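Skustinel Home Cinema Server: Set-Up Guide
Section 4: Building Your Film Library

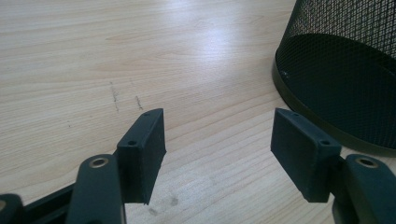 Complete Section 3 (network connection) before you begin. The server must be switched on and the status page must show "Ready".

4.1 Adding a film folder

1. On the status page, select Library, then Add Folder.
2. Choose the drive that holds your films. External drives are listed under the name you gave them on your computer.
3. Select the folder and press Confirm.
4. Choose a type for the folder: Films, Series or Shorts. Do not mix types in one folder. A series placed in a Films folder is listed as a set of separate films with the same title.
5. Press Scan.

The first scan of a library of 1,000 titles can take several hours. You can watch films that have already been added while the scan is running.

Note: Folder names may be up to 100 characters long. Longer names are skipped and listed in the scan report under error 133.

4.2 Naming your files

The server reads the title and year from the file name. Use the title, then the year in parentheses. For a film with more than one version, add the version after the year, separated by a hyphen:

Title (Year) - Extended
Title (Year) - Theatrical

Both versions then share one entry, and you are asked which to play.

4.3 Correcting a wrong match

Remakes and films with common titles are sometimes matched to the wrong entry.

1. Open the film and press Menu on the remote.
2. Select Fix Match.
3. Type the title and the year of release. If the list is still too long, add the director's last name.
4. Select the correct entry and press Confirm.

The poster, cast list and plot summary are replaced. Your watch history and rating are kept.

Caution: Do not rename or move a file while Fix Match is open. The entry may be removed from the library and will have to be scanned again.

4.4 Collections

Sequels are grouped automatically if Auto Collections is on. To make your own collection, such as a list of zombie films for a Halloween marathon:

1. Select Collections, then New.
2. Enter a name.
3. Mark each film with the green button.
4. Press Back to save.

Collections can be played in release order, in the order you added the films, or shuffled. A collection can hold up to 648 films.

4.5 Hiding titles from shared profiles

1. Select Profiles and choose the profile.
2. Select Age Limit and set the highest rating allowed.
3. Enter your PIN.

Films with no rating stay visible until you turn on Hide Unrated in the same menu.

Continue to Section 5 to set up subtitles and audio tracks.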